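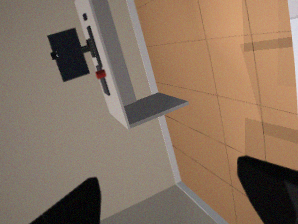 Rendering of a wall bracket and shelf.

The net run rate rule should go from league tables

Lempi Savolainen

Net run rate has settled places in the Indlow League for as long as the league has kept tables, and it settled one again last season. Vosar and Rinex finished level on points and level on wins. Vosar went up. The margin was in the second decimal place, and most of it came from one afternoon in May when Vosar bowled out a side that had turned up with eight players.

The calculation is simple enough. Runs scored per over, less runs conceded per over, taken across the whole season. A team that is all out is charged with its full quota of overs. A team that wins a chase is charged only with the overs it used. Each step can be defended when taken alone.

My objection is to what the figure leaves out. It takes no account of wickets in hand. A side that reaches its target nine wickets down in the 30th over gets more credit than a side that gets there one down in the 32nd. Any captain would call the second win the more comfortable one. The rate treats it as worse.

It also adds seasons together badly. Because runs and overs are pooled, one lopsided game can outweigh several close ones. Rinex scored 3,715 runs last season and won three matches by fewer than ten runs, which is hard to do and counts for almost nothing. Vosar's result in May was worth more than all three.

Pirjo Räsänen, who scores for Rinex, has put the usual case for keeping it. The rate rewards attacking cricket, she says, and it gives a side something to play for once the result is safe. I accept the second point. On the first I am less sure. A batting side that is behind the game and knows the rate matters will often stop trying to win and bat out its overs to limit the damage. I watched 17 overs of that at the Moldovan ground in the last round, and it was poor cricket by any measure.

The replacement I would choose is results between the tied teams, then wins away from home, then a playoff. Head to head was tried in the cup groups and caused no disputes that I know of. It fails when the teams have split their games or lost one to rain, so the later steps are needed. A playoff costs a Sunday and a pair of umpires — a fair price for promotion.

Heikki Mäkelä has suggested keeping the rate but capping the margin from any single match. That would be better than the present rule. It would still ignore wickets, and it would add a line of arithmetic that scorers would have to check by hand.

The rule comes up for review before the new fixtures are printed. Clubs that want it changed should send their wording in by then.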